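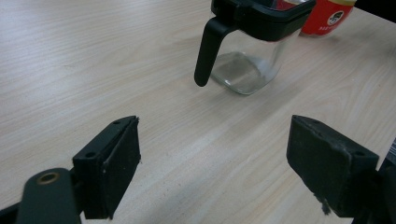 A player from the Kimari server had written before the meeting that the fishing event gives too little for the time it takes, and that new players leave it after the first evening. The message was read aloud and became the first point.

**Player council of Rakdale, minutes, 5 Oct 2021**

Present: 10 members, with one guest from the guild Sukis. The minutes of the last meeting were accepted with one correction: the stable fee is paid per mount, it is not paid per character.

**1. Fishing event**

The council agreed with the message in most parts. At present a player needs 2,000 shells for the lantern boat, and a usual evening on the lake gives 56. The guest said that her guild has already stopped going there as a group. Two members were of the opinion that the boat should stay rare, as it was in the first year of the event.

Decision: we ask the developers to raise the shells from the night fish and leave the price of the boat as it is. Vote: 6 for, 4 against. The guest did not vote.

**2. Guild names with special letters**

The guild Đinh can not be found in the search window when the name is typed with a simple D. The mail system has the same fault, and two parcels came back to the sender. Members from Kimari tested this again during the meeting and got the same result. It will be reported as one bug, with both cases written in the same report.

**3. Harbor auction house**

It was proposed to make the listing time longer on weekdays. Some members fear that the first page would then be full of old offers. There was no agreement, and the point is moved to the next meeting. Until then each server collects opinions in its own forum thread.

**4. Autumn tournament**

Sukis offers to run the team matches at the end of October. Teams have 4 players, and one reserve is allowed. The rules about potions are the same as in spring. The question of healing pets was discussed for a long time and stays open. Sukis will send a proposal in writing.

**5. Other**

The link to the old map on the council page is dead and will be removed. The meeting was closed after this point.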